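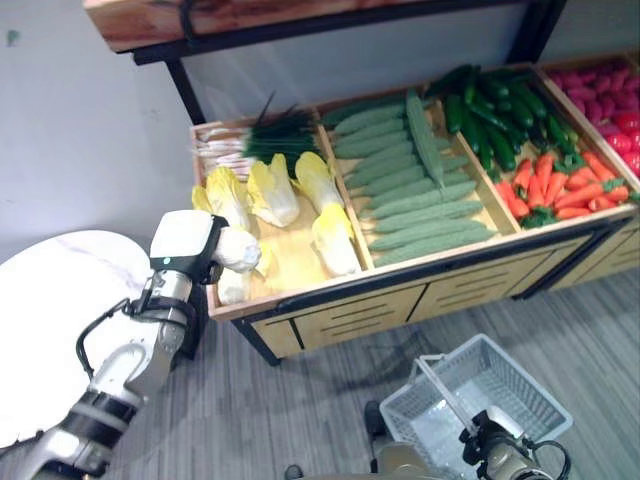 Retail Basics, Unit 4: How a produce section sells
Handout and my own notes, Apr 21, 2022

Last time we got as far as the front door and why stores like to put fresh food near it. Today we stay in produce, my favorite part of the course (I worked a wet rack for two summers and still straighten the lettuce in other people's stores). Please bring your floor plan from March, the one with the arrows on it. We'll draw over it.

1. Shrink

Shrink is everything you paid for and didn't get paid for. In a dry grocery aisle it's mostly damage and theft. In produce it's time. A head of leaf lettuce starts losing value when it's cut, and every hour in a warm back room takes a little more.

I'll be using the Brullora store as our running case. In the month we're looking at, its produce department threw out or marked down goods worth 2692 dollars. Before you decide whether that's bad, ask what it's a share of! A big department with a full range will always throw more away than a tiny one that sells only bananas and onions. Work the percentage out from the sales sheet and write it at the top of your page, we'll need it for section 4.

2. Full bins and the trouble with them

Shoppers buy from a full display and walk past a picked-over one. Every produce manager I've met believes this, and I believe it too. But a deep pile of peaches bruises the peaches at the bottom, so you pay for that lovely heap later in the week.

The usual answer is a false bottom, or "dummying up" the bin. You raise the floor of the bin with a riser or an upturned crate and then lay just a couple of layers of real stock on top. It looks generous and turns over fast. Tilt the front down a little and it looks fuller still. Hard things like potatoes and winter squash can go deeper. Cabbages are somewhere in the middle: they don't mind weight much, but the outer leaves get scruffy when people dig.

Rotation goes with this. Old stock comes forward and up, new stock goes behind and under. It's dull work and it gets skipped when the store is busy, so look for it when you do your visit.

3. Color blocking and neighbors

Put six green things in a row and they turn into one long green thing. Break them up with radishes, carrots, peppers, whatever you have. The Giraldo layout in your packet does this nicely along the back wall and then forgets all about it on the end cap, where the cucumbers sit next to the zucchini. I've picked up the wrong one myself.

Neighbors matter for another reason, ethylene. Ripe apples and bananas give it off, and leafy greens yellow faster near it. Keep those apart, in the cooler as well as on the floor. And keep onions away from potatoes in storage if you can.

4. Pricing by the pound or by the piece

Pricing by the piece is quicker at the register and easier for a shopper to add up in their head. Pricing by the pound is fairer when sizes vary a lot. With the big heading cabbages that difference can be huge, so people hunt for the small ones and you're left with the monsters. Some stores cut those in half and wrap them. That costs labor, but it moves them.

For Brullora, take the shrink percentage from section 1 and tell me what happens to the margin on cabbage if you switch from piece to pound. Show your steps. A wrong number with clear steps gets most of the credit.

For next time

Read the Grutska chapter on signage, around 60 pages but lots of it is tables, so don't panic. Skip the part on loyalty cards.

Visit 2 produce departments, a large one and a small one, and sketch both. Mark where the bins are deep and where they only look deep. Ask before you take photos, and please don't lift up the displays to check!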